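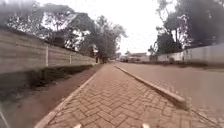

**Kollico | Field Autonomy Group**

26/07/2022

The route is a brick footpath between two curbs, with an earth verge on the left and a road on the right. For the engineer who runs remote driving on the Edik project, it is a baseline.

"A straight path is where you find out if your operator is steady," she said. "On a curve, every correction looks justified."

Operators drive with a two-stick controller while Edik logs camera images and steering commands at the same rate. The current set holds 2,426 segments. Each segment is labeled by operator, and the labels stay attached through training.

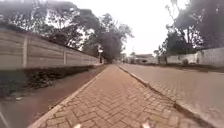
"We had 2 operators at first, and their styles did not mix well," she said. "One held the center line. The other drifted toward the curb and came back late - the policy learned the drift." The team now asks for deliberate offsets followed by a clean recovery, and masks the offset portion during training.

Latency is the other concern. Vik, the remote link, stamps each command on receipt, and the logs are shifted to match before export to Plakano, the training tool.

"If you skip the shift, the model steers late," she said. Runs on a second route are planned for September.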